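**March 2021 - Udarix cell, marker rack task, simulated side**

Picked this up again after leaving it alone for most of February. The cell is the two-arm table with the racks on the green wall panel. Both arms have the purple fingers on. The scene file is the one Jusent sent over, with our own changes on top, and I want those changes written down before I forget which ones matter.

Started with the wrist camera on the near arm. The old mount offset had it looking too far down, and every reset put the racks in the top quarter of the view. Pitched it up in small steps, saving after each one. Also pulled the near clip plane in, which stopped the fingertips from vanishing when the gripper closes. The offset is saved under the arm config and not under the scene, so it will survive a new scene file.
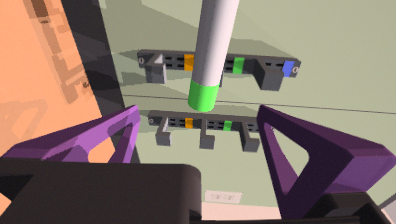

Finger opening was the next thing. The open limit had been copied from the Engström gripper we used before and it was too narrow, so the fingers clipped the marker on the way in. Set it by hand until there was clear space on both sides. With the fingers spread, the lower rack sits in the gap between them with its orange and green tabs both in view, and that is the check I am using from now on. If a finger covers either tab at the pre-grasp pose, the opening or the wrist roll is off. The green end on the marker is bright enough against the gray hardware to use as the aim point.

Contact settings, changed from default:

- solver steps per frame from 62 to 424
- finger pad friction up one notch, marker friction left alone
- rack hooks changed from one merged collision shape to separate shapes, one per hook

The last one made the biggest difference. With the merged shape the marker was resting on a flat invisible shelf across the hooks and slid off if you touched it. The solver change costs time. A batch of 500 resets now takes nearly twice as long as it did, but the markers have stopped jittering on the hooks, so I am keeping it.

Then the two arms together. The far arm's home pose was too high and its forearm swung through the near arm's wrist on the way to the panel. Lowered the far shoulder and had it come in underneath. Near arm takes the upper position, far arm takes the lower one. Do not swap them without redoing the home poses - the joint limits in the config are no longer the same for both.
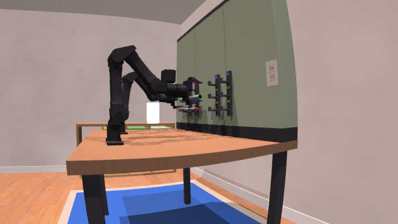

*Both arms at the wall panel, near arm above, far arm below.*

Still open:

- Shadows on the panel are heavy. Try a softer light before the next long run.
- Far arm gripper has the old finger opening. Copy the new limit across.
- Grerthorpe want the rack positions given from the table corner. Ours are from the near arm base. Convert and send.
- Log file stops at 3,000 lines and drops the rest with no warning. Raise the limit.

Config is committed on the udarix branch. Old one kept next to it with "prev" in the name, delete when the far arm is finished.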